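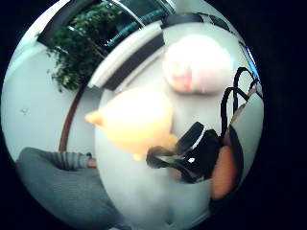

Slide 1. Something soft and yellow at the round table.

Good evening, and thank you all for coming out to Utholm on a Wednesday when you could be at home with your feet up. (Wait for latecomers, the door is stiff.) I'm Analyn Ocampo, and I make children's winter coats under the name Clirnura, mostly in wool, and mostly in sizes that have to last longer than one winter.

I want to talk tonight about growing room. When my niece Bai was four she went through two coats before Christmas, and I remember thinking, well, the body still fits, it's only the sleeves that have given up! So I began putting a deep turned hem inside each cuff, held by one row of long stitches that a parent can unpick at the kitchen table with a small pair of scissors.

Pass the grey sample round here — the one with one cuff let down and one not. Let people tug at it.

Then the cloth. Ours comes from a weaver in Prevley, and we've cut almost 600 coats from it so far. It is heavier than most shops would choose for a child, and I do get told so, but it takes a steam press beautifully and the old fold line fades if you're patient with it.

Slow down at this point, I always rush the lining.
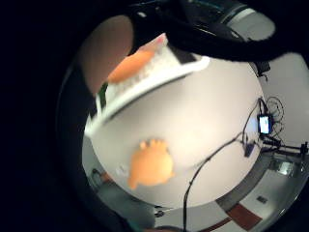 How much longer does the sleeve get once the hem is let down?
Four centimetres on the smaller sizes, and the lining has a pleat in it so that it drops by the same amount.

Mention that the September coats will have a hood that buttons off. Leave the order book by the tea urn, and remember to ask for the grey sample back.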